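# Arm picks up a bowl fine but misses the slots in a dish rack – where is the error coming from?

Posted in Arms & Grippers by **Faustino Varela**

I'm trying to get an arm to put a dish into a wooden plate rack, in the back half of a garage I share with my neighbor.

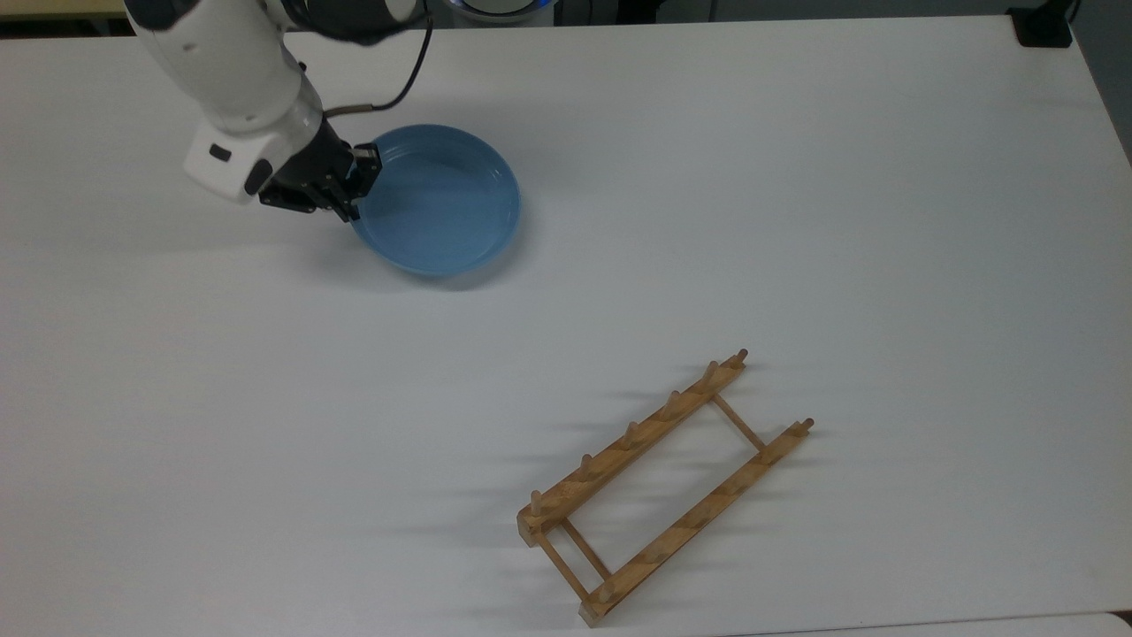

The setup is a used six-axis arm with a two-finger gripper, a white table, and one camera up high looking down. I mark a pick point and a place point in software, and the arm goes from one to the other. The program is my own Python on top of the vendor's motion library. I started this in August and the first part went quickly. Grabbing the bowl by the rim works nearly every time now.

Placing is the problem. I want the bowl to end up standing on edge between two pegs, leaning back a little, the way you'd do it by hand. What I get is one of these:

- the bottom edge of the bowl lands on top of a peg and the bowl tips out when the gripper opens
- the bowl goes in, but the rack gets pushed sideways and every place after that is off
- the bowl is turned in the fingers compared to where I think it is, so it goes in crooked

I logged 153 tries over a couple of weeks. The placing error at the rack was as much as 18 mm on the bad ones. On the good ones it was 2 mm, and those all went in. The bad ones come in streaks, often after I've had the arm switched off overnight.

Things I have done already:

- Redid the camera calibration twice with a printed checkerboard.
- Slowed the arm down to a quarter speed. No change.
- Swapped the rubber on the fingertips for a thinner kind. The bowl slips less, but it still turns.
- Moved the pick point to the other side of the rim. Slightly worse.

The rack isn't fixed to the table. I set it at an angle so the arm can reach it without folding its elbow, and I find it with the camera at the start of each run. The detection code looks for the pegs. The light comes from one side and the pegs throw long shadows on the white top, and I've seen it pick a shadow in place of a peg a few times. I thought I had fixed that with a threshold.

What would you check first? I'd like to avoid buying a force sensor if I can. I also don't want to switch to a custom rack, because the point was to use an ordinary one.

---

**Ximena Trujillo**

You have at least three separate errors and they're all landing in the same number. I'd take them apart before changing any more hardware.

**1. Arm only.** Put a pointed rod in the gripper and tape a sheet of paper to the table. Draw a small cross where the rack would be. Teach the arm to touch the cross, send it home, send it back, and measure. Do that ten times, switch the arm off, leave it, and do it again the next day. If the point has moved after the power cycle, your homing is off and the camera has nothing to do with it. You said the bad streaks come after the arm has been off, so do this test before any of the others.

Check the bolts at the base while you're there. If the base is clamped to the table and the table is a light one, the whole thing can shift a little when the arm is stretched out.

**2. Camera only.** Leave the arm parked. Put the rack down, run the detection 20 or 30 times without touching anything, and write down the position and angle each time. They should barely change. Then move the lamp and do it again. If the answer moves when the lamp moves, it is still reading shadows.

A threshold won't fix that for good, because the shadows are strong on a white surface and their darkness changes with the time of day if you have any daylight coming in. Two things that work:

- Add a second lamp on the opposite side, about the same brightness. Bounce both off something white if you can.
- Stop looking for pegs. Stick a printed marker on each end of the rack and get the position from those. The pegs are a fixed distance from the ends, so measure that once with calipers.

I did the marker version for a cup rack and haven't touched the code since. A round peg seen from above at an angle is a bad feature anyway. The top of the peg and the foot of the peg are in different places in the picture, and your code has to know which one it found. With a tall peg near the edge of the view, that alone can cost you several millimeters.

**3. The grip.** When you hold a bowl by one point on the rim, its weight is all off to one side. It will rotate around the fingers as soon as it leaves the table, and turning it from flat to upright gives it another chance to swing. Thinner rubber won't stop this. Wider fingertips will help. Mine are 3D printed pads with a slight curve, with bicycle tube glued on. Two contact lines a couple of centimeters apart are much steadier than one small flat spot.

If you can't print wider tips, take a second camera picture after the lift, with the bowl held up in a fixed pose, and correct the wrist angle from that. It adds a second or so per cycle.

About the rack moving: put it on a rubber shelf liner. It's still an ordinary rack and you can still set it down anywhere.

One more thing on the place motion. Don't come straight down to the final position. Come in a bit high and a bit toward the open side of the slot, then move down and back along the slot. The pegs will guide the bowl if you let them. Open the gripper only partway at first – if you open it all the way, one finger can kick the rim and push the bowl out again.

---

**gantry_dad**

get a bigger gripper. or just use a plate, plates are easier than bowls. the Wallner ones are cheap but the screws strip so use your own

---

**Tastum**

Agree with most of what Ximena wrote. I would add the cable to the list. If the gripper cable is a bit short or stiff, it pulls on the wrist at some angles and not at others. On a small arm you can see the difference at the fingertip. Move the wrist by hand through the full place motion with the power off and feel for the spot where it gets tight. Leave enough slack for the worst pose, and tie it at the forearm so it can't catch on anything.

Also check the tool offset in your software. If the gripper length is entered wrong by a few millimeters, a pick with the gripper in one direction will look fine, because you taught it there. The error shows up when the wrist turns for the place. That would match what you see, picks good and places bad.

To test it, put the pointed rod in again, touch one fixed spot, and tell the arm to rotate around the tip. The tip should stay put. If it draws a circle, the offset is wrong.

---

**Faustino Varela**

Thank you both. I did the rod test Wednesday evening and again the next morning. The arm came back with the point shifted by almost the width of a peg, so the homing is a real problem. I found a joint that doesn't settle against its reference the same way every time. I now home it twice in a row at startup, and the point lands on the cross.

The tip did draw a small circle when I rotated it. I had the length from the data sheet and forgot to add the fingertips.

I've ordered rubber liner and will put markers on the rack this weekend. Wider fingertips after that. @gantry_dad, a plate goes in more easily, yes, but I have more bowls to put away than plates.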